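Print | E-mail

2018-12-15

Posted by the Zendville house blog

I spent most of the morning clearing the gray worktop in the back room. It had been collecting things since November - offcuts, a bag of screws, two rolls of tape and the sewing I kept meaning to finish. The sewing went into a bin and the screws went back in the drawer.
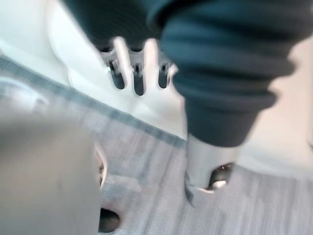

The drawer is now too full to close, so I ordered a bigger one from Plusetti for $55. Next I want to sort the fabric. Anything under 40 inches goes in the scrap box, and the dark blues stay together on the top shelf.

3 comments | 12 shares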